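Hands for hire

The Casuveo grip kit promises to turn ordinary households into teachers of robots. Should anyone believe it?

The pitch is a simple one. You pay 3,840 pounds, a case arrives from Brastwood, and inside are two hand-held grippers, a charging stand and a licence. You do your tidying with the grippers instead of your fingers, the recordings go off to be processed, and in time a robot learns to tidy as you do. The brochure says setting up takes 19 minutes. It took me most of a morning, and I had help on the phone.

Keyvan Mirzaei, who sells the kit from an office in Forkcombe, is a likeable man with an answer for everything. He told me that 526 homes have signed up. I asked how many were still recording after a month, and he said he would get back to me. That was in May.

The grippers themselves are decent. The jaws close evenly and the pads hold soft things well - a round green sponge, pressed at both sides, stays upright between them. Small paper boxes are another matter. A light carton has to be taken square on, and one that lies at an angle on a bit of rumpled cloth means twisting your wrist in ways you will feel by evening.
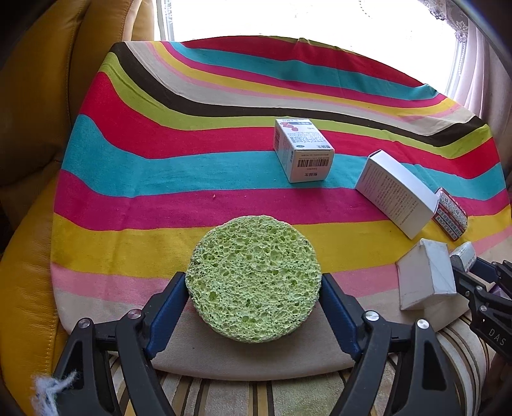 What you get for the money

Not much that you can use at home, is the short answer. The trained robot is a separate product with no price yet. The rival set from Lüthi costs more, but it lets buyers keep their own recordings, and Casuveo only offers that on its dearest plan.

Mirzaei calls early buyers partners. I would want to see a contract that treats them as such, and the one I was sent runs to 4 pages and mentions payment nowhere. I have asked for a longer one.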